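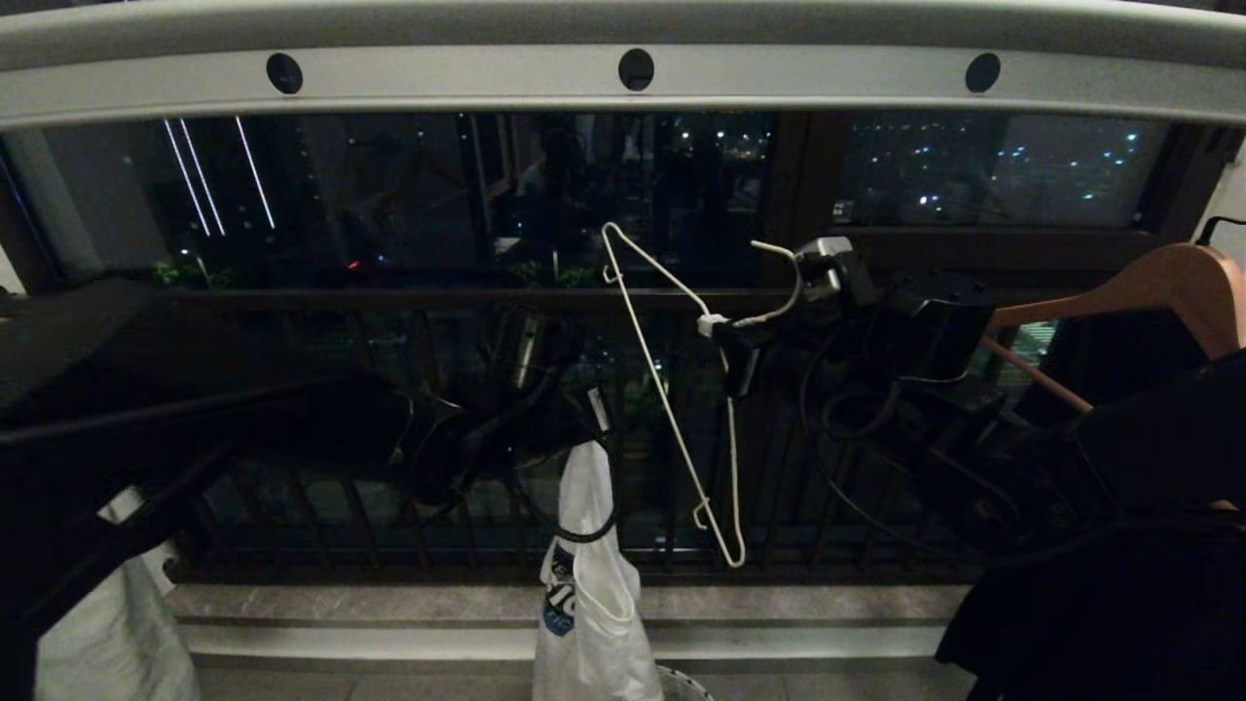 附图1:阳台工位,晚上,头部相机画面。细铁丝衣架、木衣架和深色衣服都在里面。

工单 1742
标题:遥操作示教收衣架,手臂每次快到衣架就往下沉一截
提交人:Pavithra Pillai
状态:处理中

先说现象吧。我在阳台这边用主从手柄录“取衣架”的示教,前面都挺顺的,手臂从侧面伸过去也没什么问题,可是一到离衣架还有一个拳头的距离,从臂就自己往下掉一点,我手上根本没动!掉得不多,13 毫米,但细铁丝衣架就那么一根线,差这么点就夹空了。木衣架倒还好,肩部厚,歪一点也能夹住,所以一开始我还以为是自己手抖😂

昨晚录了 15 条,11 条都有这个下沉,剩下的能用。软件是 Kendier 遥操作端,主手是 Watby 那套旧的,重力补偿参数没人动过(至少我没动)。

已经试过的:
主手重新回零,没用。
换了一根网线,没用,延迟本来也不高。
把速度上限调低,下沉变慢了,但还是会沉,看着更难受。
关掉阳台灯再录,一样。我是怀疑玻璃反光影响了画面,后来想想画面又不参与控制,白折腾一趟。

——
回复:Bakari Shemweta
Pavithra 你好,日志我看了。下沉那一段主手的关节角是平的,所以不是你手抖,放心。从臂肩关节的力矩倒是一直在涨,像是末端负载填小了。你现在夹爪配置选的是哪一套?另外附图里手臂前端有一圈黑线垂下来,就在白塑料袋上边。线有没有可能带到什么东西?

——
回复:Pavithra Pillai
啊,配置我还真没看,刚去翻了一下,选的是 Bondeda 轻型夹爪,可我们上个月就换成重的那只了……这个应该就是主要原因吧。

线的事我也去看了。袋子的提手正好绕在黑线上,手臂一伸出去,袋子就跟着往外拽。袋子里东西不重,可它会晃,我录的时候手感是有点发飘,当时没往这上面想。袋子已经拿走了,线用扎带往回收了一段,留了点余量,手臂伸到最远也不绷。

——
回复:Bakari Shemweta
那就两样一起改。步骤写在下面,你按顺序来,别跳:
1. 停止示教,手臂回到待机位,主手放支架上。
2. 在末端配置里换成重型夹爪,保存,重启控制端(只保存不重启是不生效的,我自己栽过)。
3. 手臂伸平,松开主手看半分钟,不动就行。
4. 先录木衣架,再录铁丝衣架。铁丝那个容易歪,夹的位置选靠近挂钩的那段,别去夹下面的横杆。
5. 有下沉的那批别删,改个标签放到一边,Rochelle Partington 做筛选脚本正缺这种坏样本。

——
回复:Pavithra Pillai
改完了!半分钟一动不动,我还多等了一会儿。木衣架录下来很稳,松手的时候衣服也没滑。

铁丝衣架好多了,不过有个新的小毛病:夹住以后往上提,挂钩会在横杆上蹭一下才出来,回放的时候那一下抖得挺明显。我试着先往外转一点手腕再提,就顺了,可是这样每条动作会长一些。训练那边介意吗?要是介意我就再练练手法。

——
回复:Philomena Wumbei
训练这边不介意长一点,介意的是犹豫。转手腕可以,但请每条都转,方向也保持一致,别有的转有的不转,不然学出来的动作会在中间发愣。还有,夹之前别悬在那儿找位置太久,看准了再过去。录坏了就直接重来,不用硬救。

——
回复:Pavithra Pillai
收到,那我统一往外转。今晚把铁丝衣架重录一遍,标签用新的,旧的那批已经挪走了。

顺便问一句,末端配置能不能在录制界面上直接显示出来呀?现在藏在三层菜单里,换了夹爪真的想不起来去看。

——
回复:Bakari Shemweta
可以提,我另开一个需求单挂给 Naa Ametepe。这张先不关,等你重录的那批传上来,我把肩关节力矩曲线再对一遍。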